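Notebook, floor coverings bench
June, 08.40 start

Carry on with the Fagerlund loop pile. Specimens 1 to 4 out of the conditioning cabinet after the night at 20 degrees. Cabinet log shows a dip in humidity just before six, recovered inside half an hour. Not repeating the conditioning for that.

Drum run at 3000 revolutions, reversing at the midpoint as before. Otard tape on the back of every specimen this time, full width. The spot-fixed ones last month lifted at the leading edge and the wear there was nonsense.

Vacuumed each specimen on coming out, four passes with the pile, four against. Bag weighed before and after. Linnea wants the lint kept, so it goes in labelled jars on the top shelf. Do not throw it out.

For the lint transfer side, still using plain black cloth as the pick-up face. Pale fibre shows on it without a lamp. Ribbed cloth would be no use: fibre sits down in the grooves and the tape lift misses it.

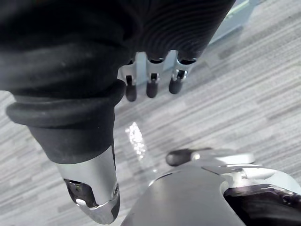 Black fabric cover. Soft folds to the left, ribbed section to the right, a few light specks on the surface.

Hand scores

Marit Aasen and I scored separately, no talking, specimens face up under the north window. Reminder of the two scales, as the sheet in the folder is the old one:

Gristness: how much grit or hardness is felt when the flat of the fingers is drawn across the pile. 0 to 100, low is smooth.
Prodness: resistance to one fingertip pressed straight down, then how quickly the pile stands up again. 0 to 100, high is springy.

Specimen 1: Gristness 38, Prodness 93. Marit and I agree to the point.
Specimen 2: Gristness the same within my spread. Prodness lower, both of us.
Specimen 3: we differ. Marit has it rougher than I do, mostly near the cut edge.
Specimen 4: void. Tape had crept over the face on one corner and I had touched the adhesive.
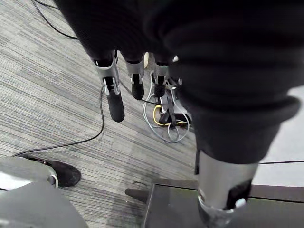 The disagreement on specimen 3 is probably down to where we each started the stroke. I go from the label end, she goes from the far end, and pile lay is not symmetrical after the reversing run. Both strokes should be recorded from now on as two readings. Averaging them hides exactly the thing the scale was drawn up to catch.

Check on hand condition as well. I had washed at 9.15 and scored at 9.30, which is too soon. Damp skin drags and pushes Gristness up. Old rule was half an hour after washing, no hand cream, no toothpaste or soap left on the fingers. Going back to it.

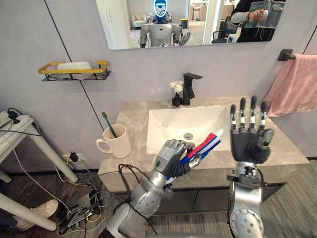 Thickness

Dial gauge, standard foot, five positions per specimen. Gauge zero checked on the glass plate before and after, no drift. Loss in specimen 1 is small and even. Specimen 2 has a low spot at position 3 that lines up with a weld on the drum. File the weld. Second time of writing this.

Secondary backing sound on all of them. No delamination at the corners when flexed. Some powdering of the latex on specimen 2, not weighed.

Appearance grading

Graded at 14.00 against the reference set, viewing from 1.5 m, walking round the table. Plain grey comes out easy. Striped goods are harder, as flattening shows first as a change in the width of the stripe and the eye reads that as soiling. Linnea Halvorsen thinks we need separate references for stripes. Agree, but somebody has to make them.
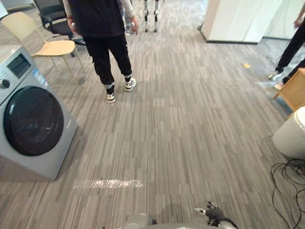 Grey striped carpet under foot traffic.

To do
Re-cut specimen 4, tape to stop 5 mm short of the edge.
Ask Fagerlund for the pile weight on this batch. Ticket is missing from the roll.
New Gristness/Prodness sheet with two stroke columns.
More Otard tape, last roll is on the bench.
Drum weld.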